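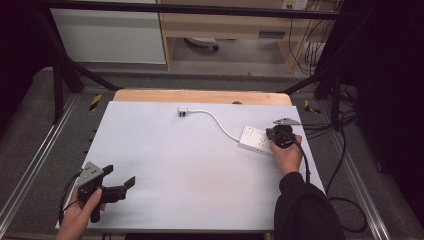 My grandmother's house in Velldale had one outlet per room, and she thought that was plenty. I moved in last March with two laptops, a bread machine, a fish tank and a husband who charges everything he owns at bedtime. You can guess how that went!

The house was wired for a radio and a lamp (and maybe an iron on a good day). So when the kitchen lights started to flicker every time I made toast, I called Philomena Mensah, an electrician who has worked on these old places for 16 years. She walked through with a flashlight, said "oh dear" twice, and sat me down for a talk.

Heaters go straight into the wall, she told me – never into a strip. Same for the bread machine. And please, no strip plugged into another strip, which is how I'd been running my entire office.

We ended up adding 10 new outlets, and I paid $2000 for the lot, plus $490 for a new panel cover and patching the plaster in the hall. It hurt. My neighbor Kwesi Quansah did his own place one room at a time over several years, and I kind of wish I'd asked him first.

But last night I ran the toaster and the kettle together, just because I could. The lights stayed on, and I had toast for dinner.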